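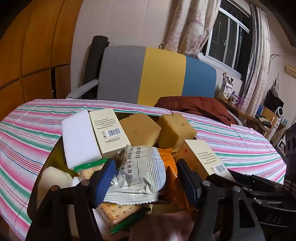 Photo: Touran Ghorbani / Kekine Consumer Testing

MEDIA RELEASE

Household robots still not ready for the bottom drawer, says Kekine

Anyone planning to hand the tidying over to a machine this summer should keep their wallet shut a while longer, according to home-product testing group Kekine, which will publish its second review of automated household help in November.

The review looked at 433 separate chores, from pairing socks to emptying a container of mixed odds and ends on a bed. Kekine's testers concluded that the gap between what is being promised and what a busy household needs is still wide.

"The promotional videos show one cup on one clean bench," said Fathima Gazi, who led the review. "My place has crackers in with the cleaning sponges and a cloth on top of the lot. Show me a machine that can sort that out on a weeknight and I'll happily change my mind."

Mixed containers were included at the insistence of senior tester Farhad Dehghan, who argued that most published demonstrations leave them out. Foil packets have crimped edges and give way when squeezed. A cardboard box holds its shape. Sponge cake marks easily, and a white melamine block sitting near it is a similar enough colour to cause trouble. Cloth folds over whatever lies next to it.

"A five-year-old knows which of those you eat," Mr Dehghan said. "I would want that settled before anybody talks to me about robots doing the shopping."

The review also questions the way success is reported. Kekine found that suppliers often counted a chore as finished once an object had been lifted, whether or not it ended up anywhere useful. Crushed crackers went unrecorded. So did the time a person spent standing by to help.

Shop-floor work fared a little better. Hirkstead, a discount grocery and homewares store that contributed to the review, has looked at automated shelf filling for its range of 2697 lines. Manager Simin Abbasi said cartons of one size were manageable, but loose snacks were another matter.

"I was told it would pay for itself - then I asked who picks up the packets it drops," Ms Abbasi said. "The answer was my staff. I've still got the same people on Saturday morning and I don't see that changing."

Kekine acknowledges that gripping hardware has improved, and that soft packaging is now being attempted where it used to be avoided. It does not accept that this amounts to a product. The group is asking suppliers to publish their failures beside their successes, to list damaged goods, and to say plainly when a person has stepped in.

The full review will be free to read. Retailers wishing to take part in the next round, which will cover laundry and pantry restocking, can contact the Kekine office.

Media contact: Ardalan Asadi, Kekine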